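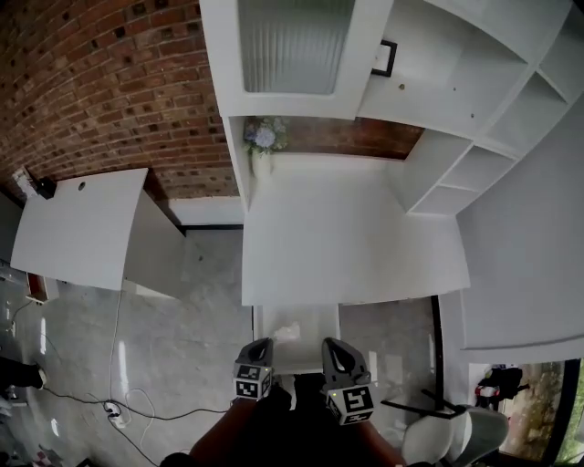 My sister-in-law wants to know why I'm so down on the whole thing. She has a robot vacuum, it does the downstairs in Corkville every morning at nine, and as far as she's concerned the argument was over years ago. The machine does a chore. The chore gets done. What more do I want?

Fair enough, and I told her so. I also asked who picks up the socks before nine. She does. She also lifts the chairs, tucks the lamp cord behind the couch and closes the bathroom door so the thing doesn't eat the bath mat. I've started calling this the chore before the chore, and it's the part I never see in the sales videos.

I've been writing about home automation on this blog for long enough to have a drawer full of dead gadgets, so take this as the opinion of someone who would love to be wrong. The claim going around now is much bigger than vacuums. We're told that general purpose arms on wheels will be wiping counters, folding towels and putting things back on shelves, and soon. People show robots their work by doing it with a gripper held in the hand, over and over, and the software is supposed to get the idea.

I believe it gets some of the idea. Pick up the cloth, put down the cloth, fine. But take what it means to tidy a desk. There's a cable on the floor that should stay plugged in. There's a drawer standing open, and either someone forgot it or someone is halfway through looking for the tape. A picture leaning on the wall might be waiting for a nail or might live there. I know which in my own house. I wouldn't know in yours, and I've had decades of practice at being in houses.
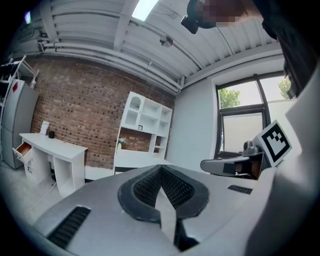
Then there's speed. Last July I went to an open day in Stultgate where a company called Dewulf was showing an arm that cleared a table. Four items: a plate, a cup, a spoon, a napkin. It took 172 seconds by my phone. The napkin was dropped once and the cup was put down so gently that I found myself holding my breath, which I have never done while clearing a table. I asked if I could move the plate over by a hand's width and was told, very politely, that they'd rather I didn't.

The shop floor is supposed to be the easier case, and I think it is. A friend works at the Flandale warehouse, where they have had machines moving totes for ages. Same tote, same height, same lane, all night. Nobody there is surprised that it works. What they can't get a machine to do is the returns bench, where every box is a different size and half of them have been taped shut by somebody's angry uncle. They tried an arm on it for 14 weeks. The bench is back to people now, and the arm is under a tarp.

A reader wrote in last month to say I'm judging a toddler for not being able to drive. Maybe. But I'm not the one putting the toddler in the car ads. If they'd say "this will be handy in ten years, bear with us" I'd have nothing to write about.

For the record, I timed myself on Dewulf's table job at home with the same four things. 14 seconds, and that's with the radio on and a bad knee. I'm 65. I'll try it again when I'm older and they've had a few more goes, and I'll post both numbers.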